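Storage bin

A storage bin is an open container used to hold loose household goods. Most are rectangular, and many have sloping walls so that empty ones fit inside each other. Gray is a common color for bins meant for workrooms and stockrooms, while homes often use brighter ones.

Mixed bins hold things of different kinds together, such as small boxes, cleaning cloths and dusters. Boxes are usually placed along one side, and soft items fill the space left over. Vlastimil Kováčik, in a housekeeping guide first printed in 2000, called this "side packing."

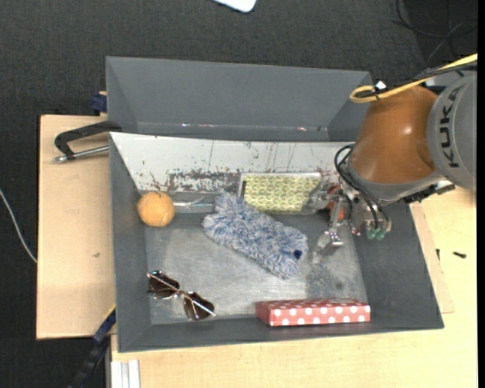 Bins of the same size are often kept in pairs, one for goods and one for sorting. The Ornex bin, sold from April 2000, was offered only in sets of 2. Later makers, among them Stireo, sold them singly and added lids as a separate item.

See also: Basket, Crate, Drawer divider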